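Farina Block Set, 48 Pieces

Solid painted blocks for ages 3 and up
Made by Pramau in Evville
Item in stock — ships in 5 business days

The Farina set is the mid-size box in the Pramau block line. It holds 48 pieces in four shapes: cubes, half cubes, planks and arches. All shapes are cut to the same base unit, so two half cubes stack to the height of one cube and a plank spans three of them.

Blocks are cut from beech and sanded before painting. Edges and corners are rounded on every piece. The paint is water based and goes on in two coats. Colors are red, yellow, blue and natural. Small differences in shade between boxes are normal, and the grain may show through the color on some faces.

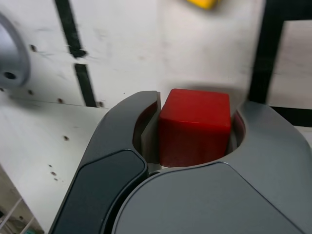 Storage and care

The set comes in a lidded wooden tray with a rope handle at each end. Packed flat, the blocks fill the tray in two layers. A packing chart is printed inside the lid.

Wipe with a damp cloth and let dry before putting the blocks away. Do not soak them or put them in a dishwasher. Scuffs can be rubbed down with fine sandpaper, but this will take off some of the paint.

Works with

Bumer track pieces (straight and curved)
Farina Starter, 10 pieces
Farina Arch Pack, 11 pieces

The older Bumer ramps sold before February are slightly narrower than the current ones. They can be used with this set but will not sit flush against a cube.

Replacement blocks

Single blocks can be ordered by shape and color. Natural pieces usually ship with the next order — painted ones can take almost 10 days. Trays and lids are not sold separately.

Returns

Unused sets may be returned in the original carton. Return shipping is paid by the buyer unless the set arrived damaged or short.

Page last updated October 17, 2020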